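# Callov shallow serving bowl, large

I bought this to replace a chipped salad bowl, and the store page promised a lot. "Everyday heirloom" was the phrase. For $58 I wanted to see about that. 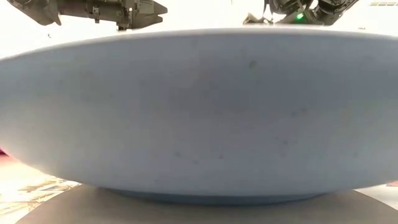
My first complaint is the shape. Shallow bowls look great with nothing in them, but try tossing greens for six people and half the arugula ends up on the table. I went back to mixing in my old steel bowl and tipping it all over, so now I wash two bowls.

Then there's the weight. The listing says 850 grams. Mine came to more than that on the kitchen scale, and I wouldn't pass it one-handed.

Callov says it's dishwasher safe "on gentle cycles." My dishwasher doesn't have one. I've run it on normal since January and it hasn't crazed or chipped, so I'll give them that. Tomato sauce wipes off fine. Forks do leave gray lines inside, and baking soda only gets up to half of them out.

Maihi sells a deeper one for $19. It's uglier and it holds an actual salad. I'd get that first - and keep the Callov for bread or fruit, if you already own it.

3 out of 5. Shipping was quick.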